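**Wuvamik** is a domain name registrar and DNS hosting company. It sells registrations under generic and country-code top-level domains, and it runs name servers for customers who keep their websites elsewhere. The company was founded by Marloes Van Wijk, who had earlier worked as a network administrator at the web host Wouters.

## History

Wuvamik began as a reseller, passing its orders through a larger registrar. It had 5 employees in its first year, and most of its customers were small shops moving their names away from Wouters after that company stopped offering separate DNS service. Van Wijk wrote the first version of the control panel herself.

The company later became a registrar in its own right and dropped the reseller arrangement. In May of the following year it bought Limari, a smaller registrar with a large number of expired-name customers. Limari accounts were moved over in three stages. Some customers lost custom mail records during the second stage, and Wuvamik restored them from backups. 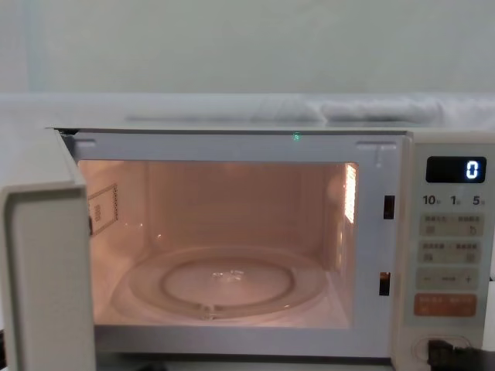
## Services

Wuvamik offers registrations under 186 top-level domains. Names can be registered for one year or longer, within the limits set by each registry. Domain locking and two-step login are included in the price. Contact privacy is included where the registry allows it.

DNS hosting is sold under the name Skikano. The service supports DNSSEC, zone file import and secondary name servers. A zone can be shared among several accounts — a feature used mainly by web design firms — with separate rights for viewing and editing.

## Renewal policy

Reminders go out by email before a name expires. After expiration, Wuvamik keeps the name servers unchanged for seven days and then points the domain to a notice page. The owner can still renew at the normal price until the registry's redemption period begins, when a restoration fee is added.

## See also

* Domain name registrar
* Name server
* Redemption period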